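January 21, 2019

Right, kettle's on, so this is going to be a long one. Skerkosora have sacked the manager. Two seasons, one statement, four paragraphs on the club website and a photo of the empty dugout. Thread.

First off, I'm not shocked. I don't think anyone who stood on the Minier End through that home run before Christmas is shocked. We'd gone from pressing everyone off the pitch in August to passing it sideways across the back four like we were being paid by the metre.

But I am a bit sad about it? He got the kids playing. He came to the supporters' do and stayed till they put the chairs up. And his first three months were the best football I've seen at our place since 2012, I'll fight anyone on that.

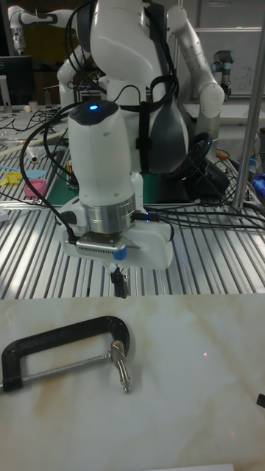
The statement says the board "reviewed all areas of the football operation". All areas! I'd love to know what they made of the corner routines. We have scored from one corner all season and it came off the full back's ear.

It also says the decision was "not about any single result". Come off it. We lost at home to the bottom club, conceded twice from throw-ins, and the vote was taken before the coach park had emptied, if the local radio lot are right.

Gate that day was 895, by the way. The ground holds 2000. When I started going you had to get there early to lean on anything.

And here's my actual gripe, which isn't with the manager at all. We sold our best midfielder in the summer and replaced him with a loan lad who was injured before he'd found the changing room. You can't do that and then act surprised when there's a big hole where the midfield was.

Same with the pitch. Everyone's been on about the pitch. It's a bog down the left side from November onwards and we're a team whose only fast player is a left winger. Poor sod looks like he's running up a beach.

Someone in my replies is saying the players had stopped trying for him. I don't buy it. I watched them chase lost causes in the rain for ninety minutes the week before. They looked short of ideas and knackered, and that's a different problem (a coaching one, fair enough, I'll give you that).
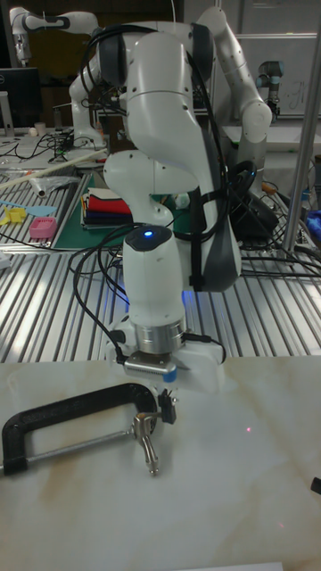
Anyway, who's next. The bookies have the Karagiannis Athletic boss as favourite and I'd be over the moon with that, so it won't happen. They play with two up top! Proper wingers! A goalkeeper who kicks it to people on his own side!

The other name doing the rounds is whoever's in charge at Erico Town, and please, no. I sat through their nil-nil with us in the cup and I want that evening back. I had a pie at half time and it was the best passing move of the night, hand to hand from the hatch.

The under-18s coach has it for now. He's a lovely bloke, knows the club inside out, and he'll put the young centre half in, which half the terrace has been shouting for since the clocks went back. If he gets a couple of wins they should just leave him be till the summer and have a proper think.

What I don't want is a panic hire with a big contract and a new formation every fortnight. We did that once. We went down.

For those asking, yes, I'm still going on the away trip. The coach is booked, there are some seats left and it's the usual pick-up outside the chippy. Bring layers, their away end has no roof and the wind comes straight off the estuary.

Edit to the bit about the corner: I've been told by several of you it was his shoulder. I was right behind it. It was his ear.

Off to work now, will read replies at lunch. Be nice to each other, and if anyone's got a spare programme from the first game of the season I'm after one, mine got left on the bus.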